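Holtham Opens Drop-Off Counter for Loose Household Items

By Jacqueline Fleury
December

TOLHOLM — Holtham will open a drop-off and sorting counter for small household items at its Bisgaard Street building on Tuesday. The counter is for the odds and ends that collect in kitchen drawers, bathroom cabinets and car doors, and that most people throw out in one bag when they move or clean.

Residents can bring up to 12 pounds of mixed items per visit. There is no charge and no appointment is needed. Staff will take the items at the counter, tip them into bins on the work table and sort them by hand into goods that can be used again, plastics, metals and trash.

The company ran a trial of the service this fall with 66 households in Tolholm. Families were asked to save small items for 4 weeks and bring them in without sorting them first. Most of what came in was plastic of one kind or another, with empty bottles at the top of the list.

"People told us they did not know where half of it should go, so it stayed in the drawer," said Jacqueline Fleury, who manages household services for Holtham. "We would sooner have it mixed on our table than mixed in the trash can. Sorting is our job, and we have the bins for it."
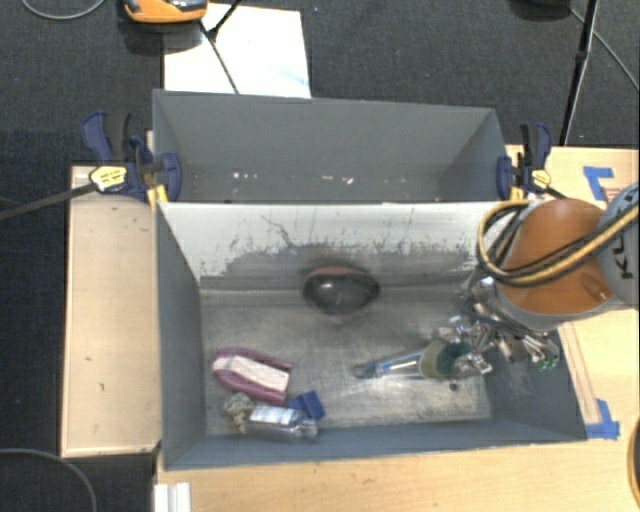
Items are handled a few at a time. Fleury said the trial showed that a full bin slows the work down, as small pieces slip under larger ones and get missed. Each bin is now filled only part of the way, and the floor of it is checked for scraps before the next load goes in.

Bottles should be empty, but labels can stay on. Caps can stay on too. Residents do not need to wash anything, although items with food stuck to them will go in the trash. Batteries, needles, medicine and broken glass will not be accepted at the counter and should go to the county site on the north side of town.

Usable items will be cleaned and put on a free shelf by the front door. During the trial the shelf held mostly hair clips, toys and small kitchen tools. Anything left after two weeks is sorted again as plastic, metal or trash.

The counter takes over the front room of the building, which Holtham had been using to store packing supplies. The room has new carpet, and the work tables came from the company's Bedetti site, where they were no longer needed. The side door will stay locked — visitors should come in from the parking lot.

Hours are 9 a.m. to 4 p.m. on Tuesdays, with more days to be added in spring if there is enough demand. The counter is at 101 Bisgaard Street, Tolholm. Residents who cannot carry their items in may ring the bell at the front door and a staff member will come out to the car.

Related items
Holtham Adds Evening Hours at Bedetti Site
What Can Go on the Free Shelf
Tolholm Furniture Pickup Moves to New Route
Winter Closing Dates for All Holtham Buildings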